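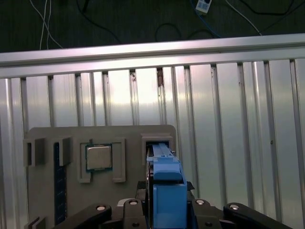 Frequently asked questions

Hekley Tech Mornings: help with phones, tablets and the rest of it, for people over 60 in Brurkthorpe

Who is this for?
Anyone over 60 who lives in or near Brurkthorpe. We don't check. One regular has been 59 for a while now and we've decided to let it go.

Do I need to know anything before I come?
No. If you can find the on switch you're ahead of where several of us started. If you can't find it, bring the thing along and we'll look for it together.

When and where?
The Hekley Rooms, Manzano Street, from 10.30am until half past twelve. We run weekly in term time and restart in September after the summer break. Dates go up on the library noticeboard and in the window at the chemist's. Yes, we know that a computer club advertising on paper is funny. You are welcome to make the joke, but you won't be the first.

How much is it?
£2 a session, tea included. Your first visit is free. Biscuits are at the discretion of whoever did the shopping.

Do I have to book?
Only for the one-to-one slots, which last half an hour. Otherwise turn up. There are 19 seats, and the ones by the radiator go early.

I haven't got a tablet or a laptop. Can I still come?
Yes. We have 11 tablets to use in the room, and you can borrow one for a fortnight once you've been to a couple of sessions. Please bring it back charged. Please also sign out of your email before you return it -- we have learned more about other people's hip appointments than we ever wanted to.

What do people want help with?
Video calls with grandchildren, mostly, and then how to end the video call. After that it's repeat prescriptions, bus times, parking apps, photos that have vanished, and making the writing bigger. Making the writing bigger takes under a minute and gets more thanks than everything else put together.

Can you fix my computer?
We can have a look. We can't replace screens, recover things from a laptop that's been in the bath, or do anything about a printer. We have tried with printers.

Will you help me with online banking?
We'll show you how banking apps work in general and how to spot a dodgy message. We won't touch your account, and we'll look at the ceiling while you type your password. Don't tell us your PIN. People do keep telling us their PIN.

I think I've been scammed. What should I do?
Don't wait for the next session. Ring your bank straight away, using the number on the back of your card. Then come and see us afterwards if you'd like a hand changing passwords. You won't get a lecture. Nikola Sobczak, who runs the scams table, once paid good money for a pair of boots that never existed, and will show you the confirmation email.

My daughter has set everything up for me and I'm frightened to touch it. Any advice?
Touch it. It's very hard to break a phone by pressing the wrong thing, and your daughter has almost certainly done it herself. If it helps, write down how it looked before you started.

Can my son come with me?
He can, provided he sits on his hands. The commonest way to learn nothing is to have someone lean over and say "no, give it here".

Is the building accessible?
There's level access from the car park, an accessible toilet and a hearing loop in the main room. The lift is slow but it does arrive. If you need large-print handouts, ask Anjana Khan the week before.

How do I get there?
The Drasar Lane bus stop is opposite. If you're driving, the side gate has a keypad and the code is 2329. The car park belongs to the Rooms, so please keep clear of the bays marked for the dentist, who notices.

Do you do home visits?
Not at the moment. We can talk you through simple things over the phone if you're laid up. Leave a message at the Hekley Rooms office and say what make your device is, or failing that, what colour.

Can I help out?
Please do. You need patience, a free morning and the ability to explain what a browser is without sighing. Speak to Anjana at the tea table.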